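June 5, 2022
Bar bench, ashtray day

Finally got to the red ashtrays! They have been on my list since May, and I kept putting them off in favor of the glass shelf and the drip trays. Once I had them all down on the counter I remembered how much I like them. They are heavy little things, round, with notches cut in the rim, and the glaze is a proper fire-engine red that comes back beautifully once the gray film is off.

Notes on method, mostly so I don't go through the trial and error again next time.

Dry first. Tip the loose ash out and knock the rim gently against your palm, never against the steel edge of the sink. I chipped one that way last spring and it still bugs me. Then a soak in the Teton tub, warm water and a squeeze of the ordinary dish soap. I had written "up to 2 hours" on the old card, but that was for the really tarry ones from the patio. A short soak did fine today.

Then the wiping, and it's worth doing the bowl and the wall as two separate jobs. Bowl first, working into the corner where the floor meets the side (that's where the brown ring hides). Then turn it up on its side and go along the outer wall. Go easy on the white lettering. I don't know if it's under the glaze or on top of it and I'd rather not find out.
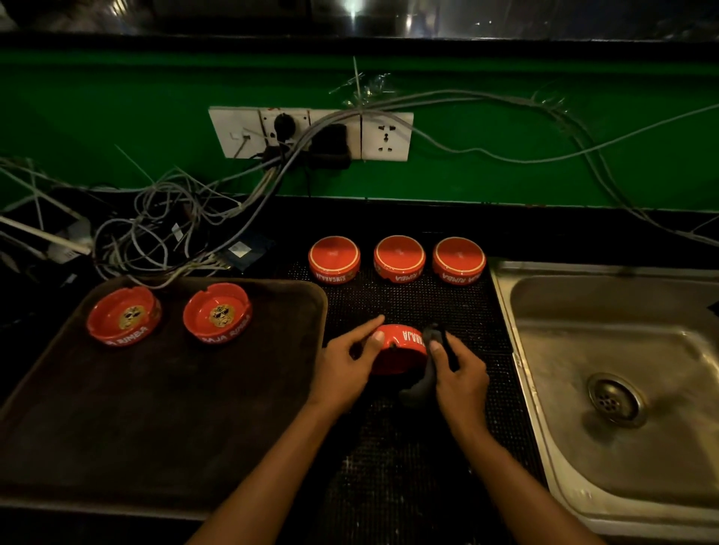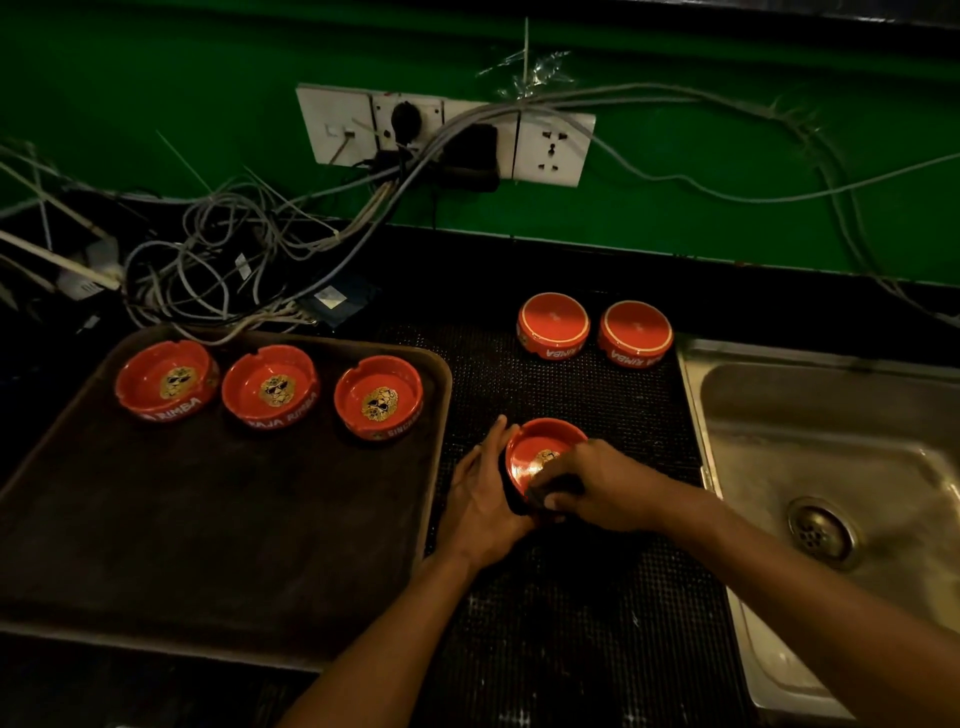 Fakesar Bar Workshop, Counter and Glassware Team

The rubber mat is a great surface for this. The nubs hold a wet ashtray still, so you can lean on it, and anything upside down gets a bit of air under the rim. Brown tray on the left, sink on the right, mat in between: I wouldn't change a thing about that layout. The one drawback is that the mat collects every speck of ash, so it wants a rinse afterward, both sides, and hang it over the tap.

Things I tried and would skip: the green scouring pad (dulls the shine, I stopped right away on a test piece with a crack in it), and the Vrettos powder, which works like a dream on the sink but leaves a chalky haze in the notches. A cotton swab gets the notches clean in no time. So satisfying, by the way!

Soap mix, for the card: 375 ml warm water to one squeeze. With 220 it was too sudsy and took forever to rinse.

Still to do: the sink itself, which looks tired next to all that glossy red. The brown tray has scuffs that I doubt will ever come out, but I want to try a little mineral oil on one corner before giving up on it. Also ask Destport if they still carry the small dark sponges, mine are going ragged and they are just the right size for the bowl.

Ashtrays go back on the low shelf, a paper napkin between each if they have to be stacked.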